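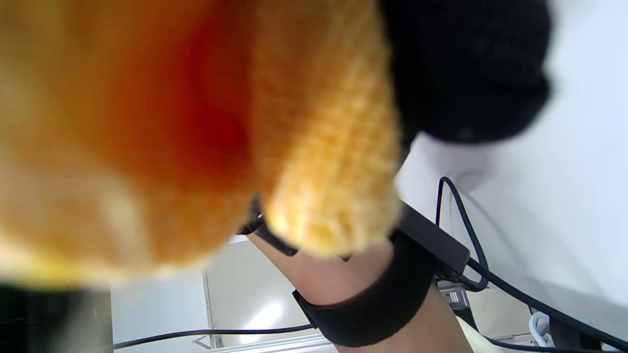 04/06/2018

Dye bench, second round of wash tests on the wool and cotton yarns. Stella wound the skeins last week and left them in the drawer with paper tags. I re-tagged them with knotted cotton because the paper came apart in round one and we lost track of two skeins.

Yarns:
W1 – Kariuki wool, two-ply, mordanted with alum
W2 – same wool, no mordant
C1 – Wevell cotton, alum after a tannin bath
C2 – Wevell cotton, alum only

Dye was onion skin for all four, from the same pot. Leonora saved the skins from the canteen and I soaked them overnight. Strained liquor came to 5 liters. It was darker than the March batch, more brown than orange, probably the red onions in the bag. I would keep the red ones out next time.

Pot up to a simmer by 10:15, skeins in at 10:30, held for an hour. Stove two still overshoots. I had to pull the pot off the ring twice and W1 may have had a few minutes too hot. It feels slightly felted at one end of the skein. Cut that end off before knitting anything with it.

Left everything to cool in the pot through lunch, then rinsed until the water ran clear. W1 took three changes. C2 took seven and still gave a faint tint, so I stopped there and wrote it down as not clear.

Color by eye against the card, north window:
W1 deep orange, even
W2 pale gold, patchy near the ties
C1 yellow-orange, a bit flat
C2 straw

No surprise in the order. I did expect C1 to be closer to W1. Oduor thinks the tannin bath was too short and wants it left overnight. I'll do a short one and a long one side by side so we can see.
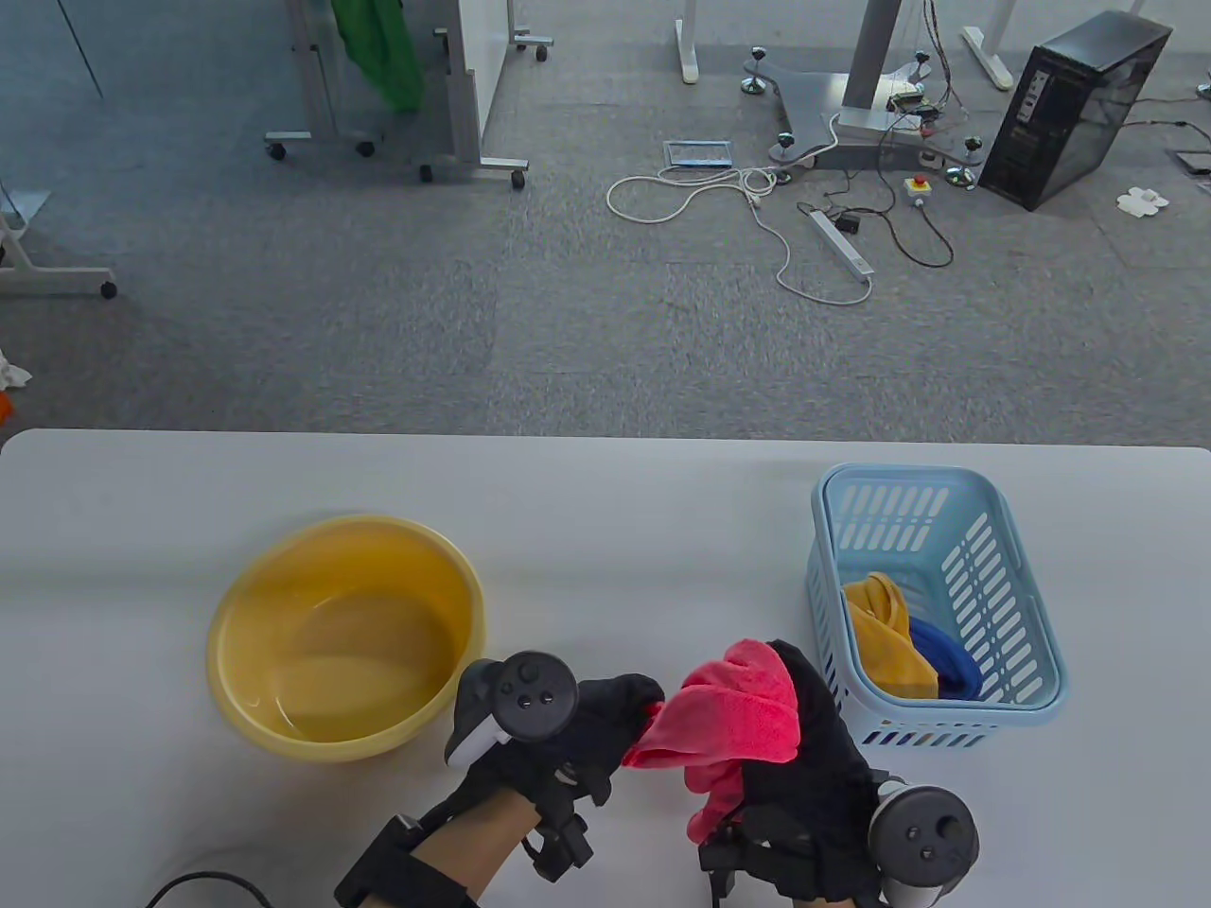

Wash test. Each sample was stitched between a strip of white wool and a strip of white cotton, then washed by hand in warm water with the Boltuvholm soap, 2 grams to the jar. Ten minutes, lid on, turned every minute. Rinse, squeeze, dry flat on the rack away from the heater.

Results after drying:
W1 – slight loss, no stain on either strip
W2 – clear loss, light stain on the wool strip
C1 – slight loss, light stain on the cotton strip
C2 – heavy loss, stain on both

The C2 result is worse than in round one. I don't fully trust it, given the rinse never ran clear. Some of what came off was probably loose dye that should have gone in the rinse. Repeat before it goes in the table.

The soap is also not the one we used in March. Faraji says the old one was neutral and this one is slightly alkaline. I put a test strip in the jar and it read between 8 and 9. Onion skin shifts a little with alkali, so part of the change in C1 could be the soap and not wear. Need a plain water control for every yarn. Should have had one today.

Weights, dry, before dyeing: the four skeins together were 388 g. After drying I got a lower total, but the scale had been moved and wasn't level, so I am leaving that number out. Jeptoo has leveled it and taped its position on the bench – please don't slide it over to make room.

Stock: alum down to one jar, 300 g. Enough for the repeat and not much more. Asked Hunance for a price on the bigger tub, no answer yet.

To do:
Repeat C2 with a longer rinse
Controls in plain water, all four
Tannin bath, short and overnight, on Wevell cotton
Light test – half of each sample under card in the south window, check weekly
Ask Stella if she has any undyed W1 left from the same cone

Samples are in the flat box on the top shelf, knots facing out. One knot is W1, two is W2, three is C1, four is C2.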